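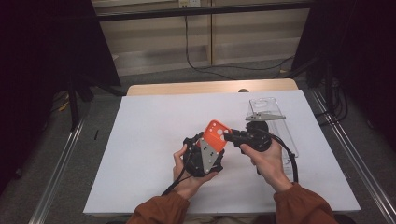 Entered by Elaine Bezerra, performance lab, Skidbridge
January, second entry. Checked by D. Arruda

Rebound landings, squad data, continued from the last entry.

Export from the plates finished overnight. 754 landings in the raw file, 19 players, three sessions. After cleaning, 460 left. That is a heavier loss than I wanted, so most of the morning went on finding out where the others had gone.

Main cause is foot placement. The drill has the player go up for a ball off the backboard and come down wherever the ball takes them, and the two plates only cover the area in front of the block. Anyone who chases a long rebound lands with one foot on the plate and one on the surround. The script throws those out, correctly, but it means the cleaned set leans towards short, vertical rebounds. Guards are hit hardest. They tend to come in from the wing and land travelling.

Second cause is the trigger. Threshold was left at the setting used for the countermovement jumps, which is too low for this drill. A ball bouncing on the plate sets it off. So does a player shuffling for position. Dalva raised the threshold on a copy of the file and most of the false starts went away without losing any true landings that we could find against the video. New setting is written on the inside cover of the plate manual. Please do not change it back for jump testing without changing it forward again afterwards.

Third, smaller: Olatunji's file has two sessions merged under one label. Times of day separate them cleanly (one before lunch, one in the evening), so it can be split by hand. Not done yet.

What the cleaned set shows, for what it is worth:

Peak force on the contested rebounds is higher than on the free ones, as expected. The gap between left and right leg is also wider. On free rebounds nearly everyone lands even. With a defender leaning on the hip, the leg on the far side takes the load, and it takes it early. I had assumed the contact would mostly slow the landing down. It doesn't in these data.

Box-out side matters more than height or playing position. Players who seal with the left hip land heavy on the right, and the same the other way about. Coaching staff teach both sides but the session sheets show a strong habit in most of the squad. Worth passing on as an observation only. I would not put a training change on the back of it until the long rebounds are in.

Time to stabilise: no conclusion. The measure assumes the player stands still afterwards, and on a rebound they pivot and look for the outlet pass. Dalva suggests cutting the window at the first pivot. I tried it on a handful of traces. The cut point is hard to pick by eye and we disagreed on several. Parked.

Shoes. Grerkine came back with the worn pair and the new pair of the same model. Traction looked similar on the lab floor, but the lab floor is rubber tile and the match court is sprung maple, so I have not logged it as a result. Ask whether we can have the court for an hour when the badminton lines are down.

Insole sensors (the Skinine set). Still drifting. Zeroed before the session, read high by the end of it, all in the same direction, left worse than right. Warming up is the obvious suspect. Put them under a static load next to the radiator and again by the outer door, and the offset moved with the temperature both times. If it is only that, a correction from the plates at start and finish should do. If it is creep in the foam it won't. Static test to be repeated with the foam layer out.

Plate B cable has been replaced. The old one is in the scrap tray with tape on it. Don't put it back in the drawer.

To do
Split the Olatunji file.
Rerun the cleaning script on all three sessions with the new threshold, keep the old output for comparison.
Mark a larger landing area and move the plates half a width towards the wing. Tape, then check it against the video before anyone jumps.
Dalva to ask coaching staff for a drill with more long rebounds — missed corner threes would give us those.
Foam-out test on the insoles.

17:40. Rerun started on the first session. Stopped on a missing column name, the same fault as last month. Fixed in the script header and restarted. Leaving it running.

E.B.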